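Popular Music Studies 2545
Week 2 handout: Samples, interpolations and who gets paid
Lecturer: Ivana Aravena

Last week dealt with recording a song someone else wrote. This week covers songs that borrow only part of an older one.

A sample takes sound from an existing recording. An interpolation plays or sings the borrowed part again, so no sound is copied. The difference matters because a released song usually carries two copyrights, one in the composition and one in the master recording. A sample needs permission for both. An interpolation normally needs only the first.

Our main listening is "Nurunus" by the duo Karton. The bass line comes from Flerkerau's "Sepúlveda", slowed down and moved into a minor key. Karton first built the track on a sample, but the label that owned the master wanted a flat fee of $3000 plus a share of income. The duo hired a bass player for $300 and recorded the line again. The songwriters still had to agree, and they're now credited as co-writers.

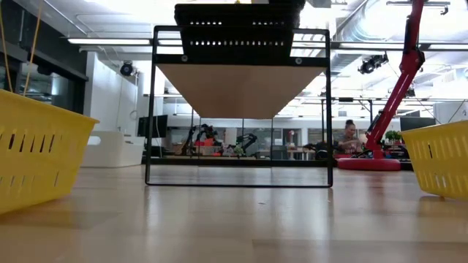 Listen to both versions on the course page before the tutorial. The demo with the sample has tape hiss under the bass and a snare that bleeds through on every second beat. The released version is cleaner, and the vocal sits further forward. Some reviewers preferred the demo. Write down which one you favour and be ready to point to a moment in the track that supports your view.

Terms to know: master, composition, clearance, split, replay.

Reading: course pack, chapter 2. Skip the section on film licensing, as we'll come back to it after the break.

Written response: one page on any song released before last August that uses an interpolation. Name the source, say what was changed and list the credited writers. Due Mar 1, 2022.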